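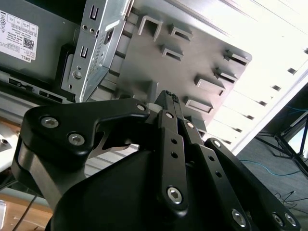
Unit 5. Keeping the records of a small organization

Handout for the evening course in office practice, Trudbridge. Prepared by Triin Adomaitis.

Please read this before the class. We will use the first hour for your questions and the second hour for the exercise at the end. Bring the folder list you made in Unit 4, also if it is not finished.

5.1 What is a record?

A record is any piece of information that an organization keeps as proof of something it did or decided. A signed contract is a record. The minutes of a meeting are a record. A note on a yellow paper that says "call Aasen back" is usually not a record, but it can become one if there is later a disagreement about whether the call was promised.

Students often ask me if an email is a record. It depends on what is inside. If the email says "yes, we accept the price", you must keep it in the same place as the other papers of this purchase. If the email says "thank you, see you tomorrow", you may delete it.

5.2 The life of a record

In the textbooks you will find different models. I use a simple one with four stages: a record is created, it is used often, it is used rarely, and then it is either destroyed or kept for good. Most mistakes happen between the second stage and the third. People stop opening the files but they do not move them, and after some years the active folders are so full that the new person in the office cannot find this month's invoices.

Case: Grunley. Grunley is a small furniture workshop. When I first visited, they had 184 folders on the shared drive, all on the same level, and 20 of them had the word "new" in the name. We did not delete anything on the first day. We only wrote a list with three columns – the name of the folder, who last used it, and what it was for. Making the list took one afternoon. After that the owner could decide by himself which folders belonged together, and the final plan had 18.

5.3 Where the records are stored

Paper needs a dry room, a shelf that is not directly on the floor, and boxes with a label on the short side. Write on the label the subject and the years, not the name of the person who filled the box.

Digital records need more attention. A paper in a box can wait for thirty years without anybody touching it. A file cannot wait so long, because the disk gets old, the program changes, and the person who knew the password leaves. Keep at least two copies, and keep them in different buildings if you can. Once a year, open a few files from each copy and read them. A copy which was never opened is only a hope. 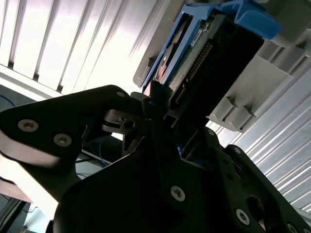 Figure 5.1. Hard disk drive in a blue caddy, at a gray drive bay.

Give each disk a number and write this number in the register together with the date of purchase and the place where it is kept. Do not write only "backup" on it. At Curkik they had several disks with this same word on all of them, and the person who had to find one old tax file spent two days with them.

5.4 How long to keep

The list that tells how long each type of record must be kept is called the retention schedule. The legal periods are different in each country and sometimes in each field of work, so I do not give numbers in this handout. Ask your accountant and write down the answer, with the source. For the records where the law says nothing, you must decide yourselves. Two questions help:

– Who could ask for this record, and how late?
– What would it cost us if we did not have it?

Be careful with personal data. Here the rule often goes in the opposite direction: you must not keep it longer than you need it. Old job applications are the typical problem.

5.5 Destroying records

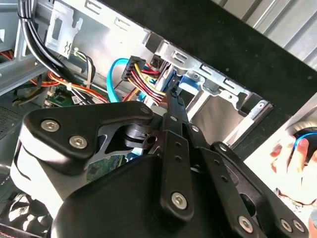

Destruction should be a planned act with a signature, also when the organization has only a few people. Prepare a list of what will be destroyed, let a second person read it, and keep the list itself for good. Paper with names or bank numbers goes to the shredder. For computers, remember that deleting a file or emptying the trash folder is normally not enough. Before an old desktop computer leaves the office, find out which drives are inside the tower; a drive in use has a power connector like the black SATA one with the red, yellow and black wires, and following such wires is a good way not to miss a second drive. Write every drive on the list separately.

5.6 Exercise

Work in pairs. Choose five folders from your own list and write for each one:

1. What kind of records are in it
2. Which stage of life they are in (see 5.2)
3. Who needs them, and how often
4. Where the second copy is
5. What should happen at the end

If you do not know the answer to number 4, write "not known". Please do not guess.

For Unit 6, read the chapter on naming files and bring two examples of file names from your work that you find difficult to understand.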